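Zisen Round Rod, Yellow-Orange

The Zisen round rod is a straight handling rod with a rounded end, made for fixture work, fit checks and grip practice on the bench. It is sold singly or in packs, and every rod in a pack is cut to the same length.

The color is a bright yellow-orange that is easy to find on a crowded bench. The surface is smooth with a slight gloss. Expect light scuffs and small specks once a rod has been in use for a while. They wipe down with a damp cloth but will not always come off completely, and they do not change the fit.

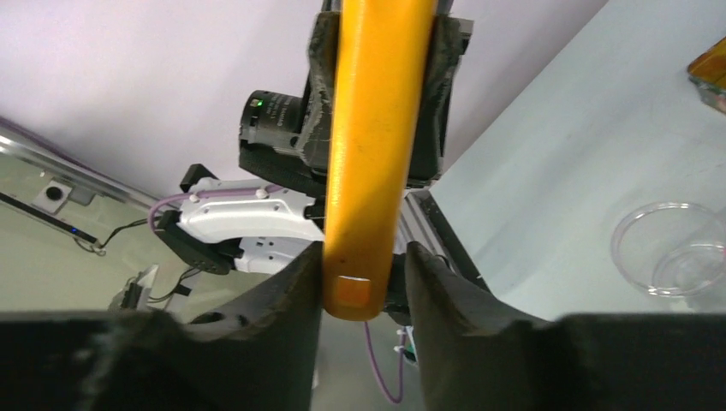 The rounded end helps the rod go into a holder or a bore without catching on the rim. If you print your own mounts, leave a little clearance and clean up the inside edges before the first fit. A tight mount will mark the surface. Small adhesive labels can be put on the side near the end, and we suggest keeping them clear of the area you clamp.

Diameter: 38 mm
Length: 700 mm
Pack weight: 41 oz, boxed
Part number: Mondard 164

Rods ship from our Zondthorpe warehouse in a cardboard sleeve. Orders placed before 2 p.m. leave the same day. Store them flat and out of direct sun. Other lengths can be cut to order, and cut rods cannot be returned. For drawings or larger quantities, ask for Huiling Kang at the sales desk.

Contact | © Isah Bench Supply | Back to top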